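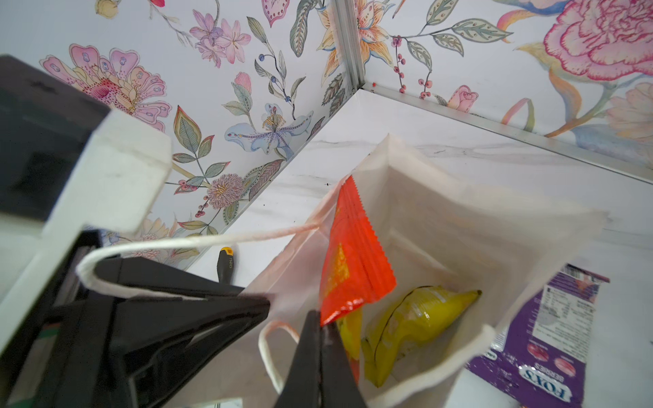
Gripper swap check, bag packing cell, Edonari arm
Filled in by: H. Godoy. Second check: Ksawery Jakubowski
October, before the afternoon runs

1. E-stop reachable from both sides: OK
2. Wrist bolts torqued after swap to Prunwood fingers: OK. Redone, first pass one was soft
3. Wrist camera bracket tight: OK
4. Camera cable clear of joint 5 at full twist: NOT OK. Rubs at the end of travel. Taped for now, needs a proper clip
5. Speed limit set for hand-near work: OK
6. Finger pads, wear or tears: OK, left one shiny, keep an eye on it
7. Grip force, snack packets: OK on low. Ledesma fingers crushed the crimped edge at the same setting, so dont copy the old values over
8. Bag handles clear of bracket: WATCH. Rope handle can loop over the bracket. Stop and clear by hand before lifting out
9. Loose tools off work surface: NOT OK. Screwdriver at the back by the wall. Put it away
10. Controller log, dropped frames: 2 in 4000. Fine
11. Guard on bench edge: n/a

Comments
Prunwood better inside the bag, thinner. Worse on the flat biscuit packs, wants to slide off. Santino to try the rubber tips befor we decide.
Item 4 open, Benjamín has the clips.
Ok to run at reduced speed once 9 is cleared. HG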